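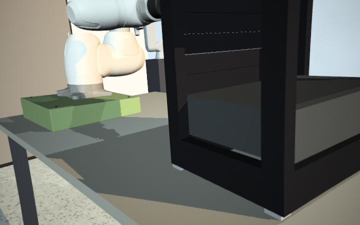

Brestow is hiring teleoperators to record demonstrations for Plata, our arm-control model, and the post needs a more careful ad than the last one we ran. That ad promised "teaching robots to think." You will be teaching a model to copy people, and it copies bad habits as readily as good ones. Part of the work happens in simulation, where the white arm sits on its green block, the shadows on the table have hard edges and the floor has its speckles. It looks convincing enough. We have learned to be suspicious of that.

4 min read

The job

You drive the arm through short tasks from a desk station, in simulation on Monday and on the physical cells for the rest of the week. A good day is 60 usable demonstrations. Expect to throw plenty away. If you nudged a part into place by luck, mark the run as bad, even if the software scored it as a success. The scoring script was written in a hurry and we don't trust it much.

You will also write a line of notes on every rejected run. Most applicants say they won't mind this. Most of them mind it by the second week.

What we don't know

Whether more data will help. The first 400 demonstrations made a clear difference and the next 400 made very little. Tamsin Halliday, who runs the collection team, thinks our operators had all drifted into the same way of moving. Heather Pomare on the modeling side thinks the tasks were too easy. You may be asked to repeat work while they settle it.

We also can't say how long the job will exist. The contract is for 42 weeks. Anyone who tells you this kind of work is a sure path into engineering is selling something.

Who should apply

People with steady hands and a low tolerance for sloppy records. Experience with lab work, sewing, dental work, machine repair or serious video gaming all counts. No degree needed and no coding. We would like a mix of left- and right-handed operators.

Please skip the paragraph about your passion for AI. Tell us about a time you reported a result that made your own work look worse.

Pay and hours

Paid hourly, same rate for rejected runs as for good ones. There is no bonus for volume. We tried one and got 100 fast, useless recordings in an afternoon.

To apply

Send a one-page resume and your answer to the question above to Tamsin Halliday at the Brestow front office. Shortlisted applicants do a paid two-hour trial at the station.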